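**Teleoperation in the simulated apartment: notes from Skudholm**

The household task set at Prarnenex moved to its new operator interface in September. Lerato Tshabalala wrote the session protocol and Jocelyn Agbayani maintains Dalisay, the software that maps hand controllers to the two simulated arms. The target is 200 accepted demonstrations per task across 16 tasks. Five tasks are complete.

An operator sits at a desk with a controller in each hand. Controller motion is passed to the wrist at a one-to-one scale for travel and at a reduced scale for rotation. A trigger sets the jaw opening. The operator can switch between a view over the robot's torso and a close view from behind either wrist, and all views are recorded whether or not the operator used them.

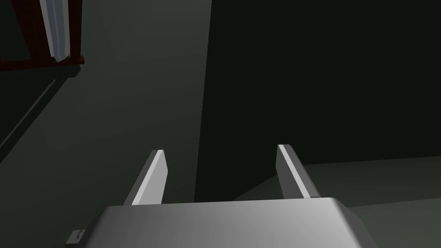

Recording begins when the operator presses the left thumb button and ends with a second press. Early operators tended to start recording before they had decided which arm to use, and the resulting files opened with several seconds of drift. A policy trained on those files learned the drift. The protocol now asks for both arms to be in a neutral pose, jaws open, before the button is pressed. Files that start in any other pose are rejected at import, and the operator is shown the joint that was out of range.

Depth remains the main source of error in the close view. Operators judge sideways distance well and height badly, particularly over dark surfaces with no texture to give scale. Agbayani tried a projected grid and removed it after 19 sessions, as operators steered by the grid and ignored the object. The current version gives a short vibration in the controller when a fingertip comes within a set distance of any surface.

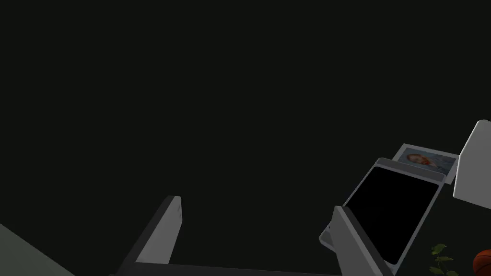 Approach direction is now logged as a separate field. The same grasp can be demonstrated from several sides, and a set that favors one side produces a policy that fails when that side is blocked. Neighboring objects matter here as much as the target. With a tablet lying flat and overlapping the lower edge of a framed photo, for instance, the order of contact has to be planned: a finger brought down at the tablet's top edge meets the photo as well. Operators are asked to choose an approach that keeps both fingers clear of anything they don't intend to move. If contact occurs anyway, they should continue and mark the file. Marked files are kept in a separate set, which Tshabalala uses for recovery training.

Two-arm work has its own rule. One arm is declared the working arm at the start of the file, and the other may support or stay still. Operators who moved both at once produced shorter files, but the replay error in Arkden, the team's playback checker, was higher on nearly every one of them. The rule will be reviewed once the table-clearing task is finished.

Replay is run on every file overnight. A file passes if the objects end within tolerance of their recorded positions. A failed file goes back to the operator who made it, with the time of first divergence, and is usually recorded again the same day. 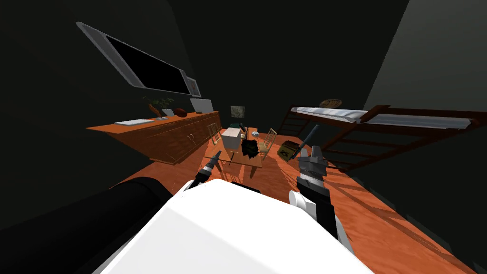
**Before the next round**

- Update Dalisay on both desks. The older build writes the jaw opening in the wrong units.
- Recalibrate the controllers after lunch as well as at the start of the day.
- Set the view to torso for the first pass through a new room layout.
- Send protocol questions to Tshabalala and interface faults to Agbayani. The next operator briefing is Tuesday at the Skudholm office.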